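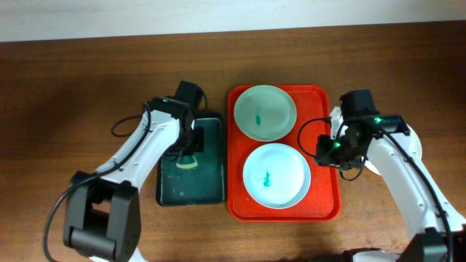

Divina Baluyot wrote to say that I would save more by cancelling my phone contract than by giving up bought lunches, and that bread, cheese and fruit cost more than people admit once you add them up. She may be right about the phone. I have added up the lunches, though, so I can at least answer that part.

In the year to the end of February I spent £1265 on food bought during the working day. I got the figure by going through my bank statements one evening with a pencil. It includes coffee but leaves out birthdays and the team meal at Evangelista, which I would have gone to anyway. Most of it was the sandwich shop opposite the office. I don't even like their sandwiches very much. The bread is too cold and they put cress in everything.

Since March I have taken my own. I make it the night before, after the washing-up, when the board and knife are out anyway. I tried doing it in the morning for the first couple of weeks and missed two trains. Soup goes in the flask, anything else goes in a tin that used to hold shortbread.

What I make depends on what we had for tea. Leftover rice with peas and a chopped boiled egg is good cold if you put enough lemon on it. Roast vegetables are fine on the first day and sad on the second. I make a lentil soup that Polyxeni Tsolakis gave me the recipe for when we shared a house, and it has hardly changed except that I use more vinegar and leave out the bay leaf. One onion, one carrot, a cup of brown lentils, a spoon of tomato paste, water to cover it well, and an hour on a low heat. Vinegar at the end. It freezes well in old yoghurt pots, although the lids crack.

Things I have given up on: pasta salad, anything with avocado, and hard-boiled eggs carried whole. The office fridge is small and smells get noticed.

The cost is harder to work out because it all goes into the same trolley. Our food shop has gone up a bit, but prices have gone up as well, and I can't separate the two. My best guess is that I have spent well under half of what I would have spent over the road. I still buy a lunch every other week or so, usually when I have been out the night before or when it has rained and I want an excuse to sit somewhere warm. I don't count that as failing.

Divina also asked whether I miss going out with the others. A little. For a while I ate at my desk, which was a mistake, as people took it to mean I was available. Now I walk down to the benches by the canal if it is dry and Zlatko Nikolaidis sometimes comes along with whatever he has bought. We talk about his allotment, mostly. He has too many courgettes and I have had four off him in the last fortnight, so those have been going in the soup too. They make it thinner. I would cut the water down if you try it.

I have looked at the phone contract now, Divina. It runs until February and there is a charge for leaving early, so I have put a note on the calendar and will ring them then.

Posted 9/16/22
Filed under: food, money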